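Wrist view or side view for the pick policy? (long post, sorry)
Forum > Software > Perception and control

gedolcombe_bench
Hi all, long-time reader, and I finally have something worth asking. We've been training a policy to handle an ear of corn next to a cooking pot, and I've been going back and forth for two weeks over which camera should carry the most weight. Our stack is Barnska for logging and playback, with a Takács planner sitting underneath.
First two are from the wrist, the other two from the side:

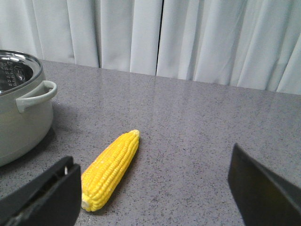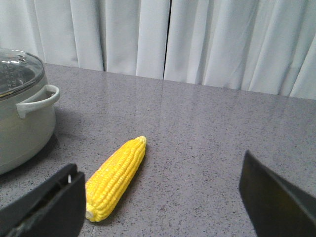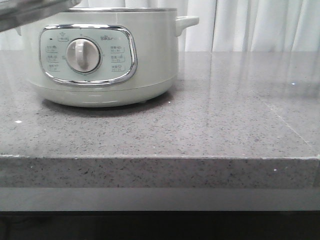
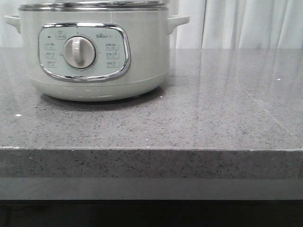 We have 1,417 training clips, all resized to the same small square before they reach the encoder. My hunch is that the wrist stream should do nearly everything once the arm is near the corn, and the side stream should only help with the approach. The trouble is that when I drop the side stream completely, the policy gets timid and hovers. When I keep it, the grasps drift a little to one side. I'd love to hear how other people split this up, because I have run out of clever ideas and am down to the silly ones!

mossy_encoder
Lovely post, thank you for putting frames in. Before you touch the weights, check your time stamps. We had that same sideways drift at Arnville, and our side camera was running 12 frames behind the wrist one. The policy had learned to believe both and ended up splitting the difference. One evening with the logs and it was gone.

tallpines14
I'm going to disagree a bit with the whole idea of weighting by hand. Train with both and randomly blank one of them - let the network work out what it can trust. Hand-tuned weights feel good for a month, and then you change the lighting and you're right back where you started.

gedolcombe_bench
I did try blanking, tallpines14, though I only did it to the side stream. It never crossed my mind to blank the wrist. That might explain the hovering, now that I write it down.

tallpines14
Do both, and not at the same moment, obviously :)

kettle_and_gears
Friendly grumble from the planning corner. You can't fix everything in the encoder. That polished counter throws back a lot of curtain light, and if anything in your Takács setup uses depth, I would look at the depth map over the shiny part before blaming the policy. Ours had holes in it you could lose a sandwich in. We ended up fitting a flat plane to the counter and filling from that, and the approach got a good deal calmer.

mossy_encoder
Agree on the plane, but I'd still do the time stamps first. It's the cheapest thing on the list.

gedolcombe_bench
Okay, I went and looked, with a big mug of coffee for company. The side camera is late by 2 frames, so nothing like Arnville, but it isn't zero either. I've set Barnska to line them up on load, and there's a fresh run going with blanking on both streams. Plane fit is next, kettle_and_gears, once I find where the planner keeps its depth settings. Does anyone know if they can be changed per task, or is it one file for the whole cell?

kettle_and_gears
Per task. Copy the default file into the task folder and it picks that one up when you restart the planner.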